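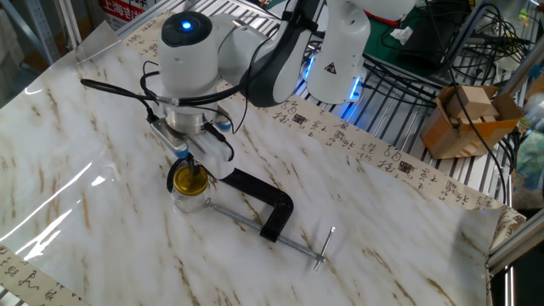 Pralteck pauses Ustix small-jar program after gripper release fault

Feb 25, 2025 – Pralteck has stopped all unattended running of its Ustix small-jar handling program. Effective now. The stop covers every site on the current release, including partner sites. Customers running Ustix on boxes, trays or bags are not affected and can carry on.

The reason is a release fault. In certain wrist positions the gripper can open without being told to. The arm itself keeps moving on its path, so whatever was held is let go wherever it happens to be. No one has been hurt. Two glass jars were broken at our own bench and one at Tekleab, our test partner, where a piece of glass travelled past the edge of the table. That last one is why we are putting this out today and not waiting for the full report.

What we know so far

The fault was first logged by the Tekleab team during long runs of the jar task – arm comes down over a small glass jar with a metal lid, gripper works at the mouth of the jar, arm lifts away. Ordinary work, low speed. Out of 2,453 logged cycles the gripper opened on its own in three. All three with the wrist turned well past the middle of its range.

Cabling is the main suspect. On the jar setup the cables are carried on the outside of the arm, looped at the wrist and brought down to the gripper. When the wrist turns far enough the loop goes tight and pulls on the connector. Signal drops for a moment. The gripper restarts, and the current release opens the fingers on restart. So two problems really, a cable one and a software one, and we own both.

The second is the one that should have been caught. A gripper that loses its signal ought to hold, and ours did untill the fall update changed the startup order. The change was reviewed for boxes and trays. It was not reviewed for glass.

"The arm did not know anything had happened. It finished the move with nothing in its fingers and reported a good cycle," said Huiling Luo, head of safety at Pralteck. "I don't want anyone standing near that, and I don't want it running overnight with the lights off."

What customers should do

Stop unattended jar runs. If the arm is holding something, support the item by hand before cutting power, with the arm in hold and gloves on.

Check the cable loop at the wrist. Turn the wrist slowly by hand guiding through the full range used by your program. If the loop pulls tight at any point, do not run.

Check the connector at the gripper. Push home, look for bent pins.

Clear loose tools and clamps out of the reach of the arm. A dropped jar that lands on metal breaks a lot worse than one that lands on a flat table.

Attended runs are allowed at reduced speed, eye protection on, wrist limited to half range. Settings are in the service note sent to site contacts this morning. Did not recieve it? Call the support line, don't wait for email.

Who is affected

Pralteck has shipped 1,411 units of the gripper with the fall update installed. Of these, 382 are registered for the small-jar program. Those are the ones to stop. The rest get the software fix anyway.

Fix and timing

Software first. A patch that makes the gripper hold on signal loss is in test now with Tekleab, and has passed over 1,290 cycles with the connector pulled on purpose. No release so far in that test. It goes out to jar sites as soon as the wrist-range runs are done.

The cable part takes longer. Nimudell is making a strain relief bracket and a shorter cable set for us, sent free to every registered jar site. Shipping is planned to finish in June. Sites can return to unattended running once both the patch and the bracket are in and a site check has been signed off. Not with the patch alone – we have been asked that twice already today.

"We reported it on a Friday night and had a call back before we had swept up," said Mahlet Seyoum, test lead at Tekleab. "But it took three drops for us to see the pattern. The log said everything was fine. That needs changing too."

It will be. The next release adds a grip check at the end of each move, and a cycle with a lost part will be logged as failed and stop the arm.

A full report follows when the cable tests are finished. Sites that have seen a dropped part, even once, even if it was put down to something else at the time, are asked to send thier logs to Pralteck support with the serial number of the gripper.

Press contact: Pralteck press office. Interview requests for Huiling Luo through the same office, phone only this week.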